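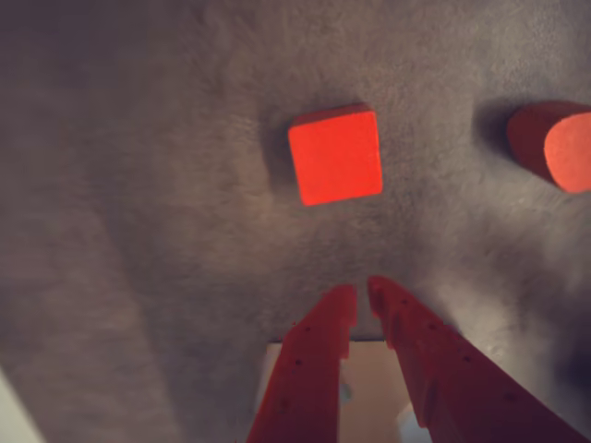 A red foam block on gray carpet.

Fiction | Essays | Poems | Back Issues | Submit
Stories > Short Fiction > The Ferry Key
Print this page | E-mail this story

The boat to Jarnolis left at six, and I was on it with my mother's key in my coat. She had locked the house one December and never gone back. The key had the number 626 stamped on it, though there were never more than 500 houses on the island.
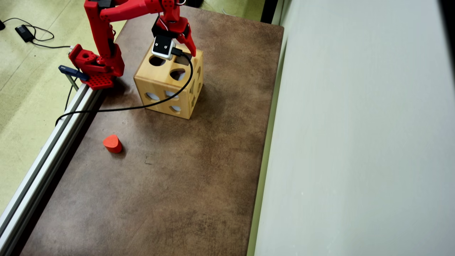
By the author of "Salt Year"
Contributing writer

I walked up from the dock past the Eberhard cannery. The windows were boarded and somebody had painted the door green. A woman was selling eggs from a cart. I asked her about the house and she pointed uphill with her chin.

"Take a coat," she said. I was wearing one.

The key turned on the second try. Inside there was a table, two chairs and a calendar from the Venodari Bank. My mother's boots stood by the stove. I had expected to feel something at the boots, but it was the calendar that did it. She had circled a day near the end and written "paint kitchen."

I opened the windows. Then I went back down and bought six eggs.

"Staying?" the woman asked.

"Until the next boat," I said.

She told me it had been canceled – wind – and gave me my change. I asked her where a person could buy paint.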